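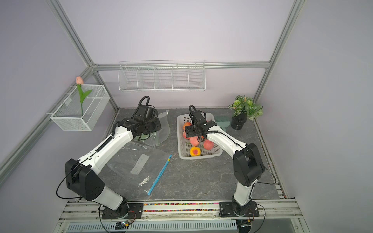 Dranarham bus stop names

README, last edited February 11, 2019

Hello! You've found my collection of bus stop names from Dranarham and the villages out towards Drollstead. It's one plain CSV file with 2769 rows, each row being a stop as it was printed in a timetable. I started it in January to settle an argument over whether Hutchins Corner was ever called Hutchins Lane End (it was, twice) and then I couldn't stop typing.

What's in the file

stops.csv has these columns:

stop_name – the name exactly as printed, odd spellings and all
also_known_as – what people on the bus call it, if I know
parish – left blank if the stop sits on a boundary
route – the number on the front of the bus, kept as text so that 4A doesn't break anything
booklet – which timetable booklet it came from, numbered 1 to 4
notes – me rambling

The same stop can turn up in more than one row. If it appears in booklet 2 and again in booklet 3 under the same name, you'll get two rows, and I've left it like that on purpose. Please don't "tidy" them into one and send it back to me, I had that once already!

Where the names came from

Nearly all of it was typed from paper booklets. Latrice Montoya lent me her set, which is far better than mine (mine had been in a shed), and she also filled in most of the also_known_as column from memory over a very long pot of tea. Anything of hers has LM in the notes. I did try scanning the pages first, but the software kept reading "Opp." as "Cipp." and I lost patience.

Market stops

I get asked for these more than any others, so they have a bit to themselves. Dranarham has moved its market 3 times in the years the booklets cover, and the stop name didn't always move with it. "Market Place" in booklet 1 is by the old corn hall. "Market Place" in booklet 4 is up the hill by the library. "Fruit Market" only ever shows up on Saturday journeys, and Latrice says everyone just asked for "the apples", so that's what I've put in also_known_as.

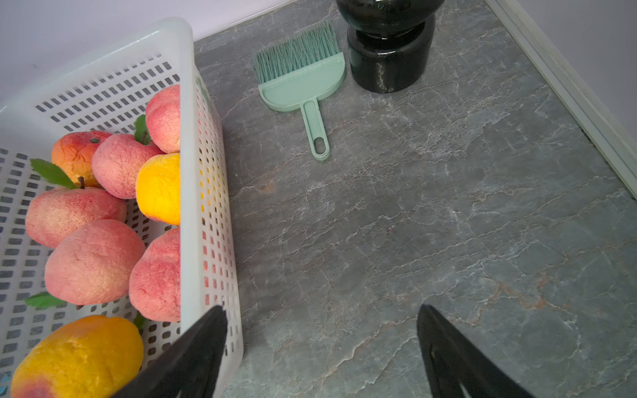 Known problems

The Drollstead pages in booklet 3 are badly faded. Where I've guessed a letter there's a question mark in the notes.

St. and Saint are both used, sometimes for the same church on facing pages. I've kept whatever was printed.

There are no map positions. I'd love to add them but half of these stops have gone and I'd only be sticking pins in hedges.

Opening the file

It's UTF-8 with commas. I check it in Metora, the little table viewer I use for everything, but any spreadsheet will do. Set the route column to text when you import it or you'll lose the leading zeros on the school buses.

Using it

Do what you like with it – a mention would be nice. If you spot a wrong name, send me the row and the booklet number, and a photo of the page if you've got one.

Still to do

Finish the parish column for the northern routes
Work out what "Req. Stp. (Gate)" means on the 4A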